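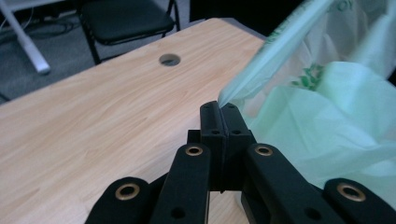 Plastic bags and the desk by the window

I have a bag problem. Every trip to the store adds two or three more, and they end up on whatever flat surface is closest to the door. In my apartment that is the desk. By August the drawer where I used to keep them wouldn't close, so I took a Saturday morning and went through all of them.

The thin green ones come from Macedo, the produce store on the corner. They are a pale mint color and you can almost see through them. They are big, too big for what I usually buy, and they take up a lot of room once they have air in them. The handles stretch if you put potatoes in. I still like them better than the white ones from the pharmacy, which split at the bottom.

My old method was to stuff every bag inside another bag. It works until you need one, and then you pull out four. The ball also keeps growing. Mine had receipts in it, plus a sock I had been missing since spring.

What I do now is fold them. I lay the bag on the desk, pull the handles up straight, and press the air out from the bottom toward the top. Then I fold it in thirds the long way and roll it up from the bottom. The handles go around the roll once and tuck in. It takes me 20 seconds when the bag is in decent shape and longer when it has been crushed in a pocket. The very thin ones slide around on the desk, so I hold one corner down while I flatten the rest.

I read a post somewhere that said to fold them into little triangles. I tried it with 10 bags and gave up. The triangles look nice but they come open in the drawer, and the thin film doesn't hold a crease.

Final count was 70 bags. I kept 14 of the good ones, which fit in a shoebox with room left over. Anything with a hole went into the bin at the front of the Nikar supermarket where they take plastic film. Check that the bags are empty and dry before you bring them. There is a sign about it, and I had to stand there shaking onion skins out of one.

The green ones are the right size for the bathroom trash can, so those stay in front. The smaller ones are for wet umbrellas and shoes when I travel.

I also bought a cloth bag from Clirnano that folds into its own pocket. It hangs on the door handle and I remember it maybe half the time. On the days I forget, I come home with another green bag and it goes on the desk until I get around to folding it.

Next up is the cabinet under the sink, where I think there are more.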